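Test de l'audioguide de Kereama, l'ancien établissement thermal

L'audioguide est proposé à l'accueil en supplément du billet. Je l'ai utilisé deux fois, une première fois en juin avec ma sœur, puis seul, à l'automne. L'appareil est édité par Livelov et se présente comme un gros téléphone avec un cordon pour le cou. On laisse une pièce d'identité en échange.

Le parcours complet dure environ 60 minutes et compte 13 étapes, de la galerie des buveurs jusqu'à la salle de bal. Chaque étape porte un numéro, à saisir sur le clavier. Les numéros sont posés assez bas sur les boiseries et il m'est arrivé d'en manquer un, dans le petit salon de jeu, quand un groupe se tenait devant.

La version française est bien lue. Le texte s'attache à la vie des curistes : l'heure du premier verre d'eau, le prix de l'abonnement aux concerts, les règles pour s'asseoir près de l'orchestre. J'ai appris davantage sur les domestiques qui attendaient dans l'escalier de service que dans les panneaux du rez-de-chaussée. L'étape sur la salle de bal est la plus réussie, avec un extrait de quadrille et une explication claire du rôle du maître de cérémonie.

Deux réserves. Le commentaire de la rotonde est trop long, neuf minutes debout alors que la salle n'a pas de banc. Et le parcours pour enfants, annoncé sur le site, n'existe pas en français.

Côté son, le casque fourni est correct, un peu serré. On peut brancher le sien. La batterie a tenu pendant mes deux visites. Le plan affiché à l'écran se lit mal près des grandes fenêtres, mieux vaut prendre le dépliant papier.

Lorsque la salle de bal est louée pour une réception, l'étape correspondante reste disponible à l'écoute depuis le palier. Le tarif ne change pas ces jours-là, ce que je trouve discutable.

Je le conseille pour une première visite, à condition d'avoir une bonne heure devant soi. 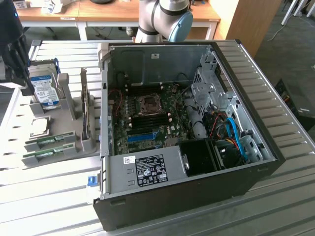
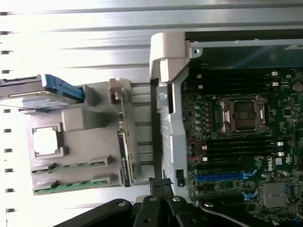
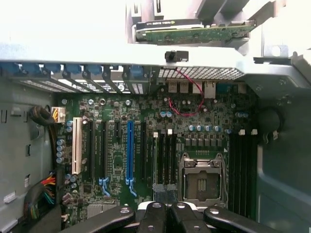
Commentaires

Iwona Krajewska
Je suis d'accord pour la rotonde, nous avons coupé avant la fin. En revanche les numéros m'ont paru faciles à trouver, nous y étions à l'ouverture et les salles étaient presque vides. Savez-vous si le guide peut s'écouter chez soi après la visite ?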